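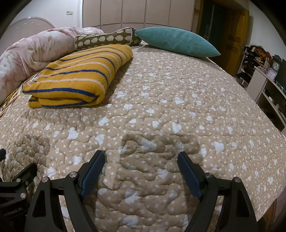

Quilted bedspread in beige with hearts and dots, shown with a striped knitted blanket.

Movton Quilted Bedspread, Queen
$115
In stock, ships in 2 to 5 business days

I started stocking these in May after pestering Tiina Jääskeläinen for most of the winter to let me have them in something other than white. She runs the Movton range and she's a hard woman to talk into a print, but we got there in the end, and the beige with the little hearts has been my best seller ever since (the plain charcoal is a long way behind, sorry charcoal fans).

I've had one on my own bed for months now, so I can tell you how it goes in a real house. It's light enough for summer with just a sheet under it, and once the nights get cold I leave it on and put a doona over the top. The dog sleeps on it. It's been through the wash more times than I'd like to admit and the stitching is still holding everywhere!

Sizing
The queen has a decent drop on both sides, but if your mattress is one of those really tall ones with a topper, I'd go up to the king. The king is $29 more. I don't do a single in this one, though Kidareo make a nice kids' quilt that's close in colour, and I can order it in if you ask.

Washing
Cold wash, gentle cycle, and give it the machine to itself. Please don't bleach it. I dry mine over two lines on the verandah and turn it at lunchtime. Low heat in the dryer is fine too, just pull it out while it's a touch damp and give it a good shake or the filling bunches up at the corners.

What's in the bag
One bedspread. Pillowcases and blankets are sold separately. If you're after a knitted throw for the foot of the bed, have a look at the Tănase page, where mustards and blues are back in stock.

Postage and returns
Flat rate anywhere in the country. Send it back unwashed if the colour's wrong for your room and I'll swap it or refund you, no grumbling.

Customer review
"Bought the queen for our spare room and then had to buy another because my daughter pinched the first one. Softer than I expected. The colour is a bit warmer than it looked on my phone, which suited us." Wilmer Henao, 9 November 2023

You might also like
Movton Quilted Bedspread, Charcoal
Prestusis Flannel Sheet Set
Tănase Knitted Throw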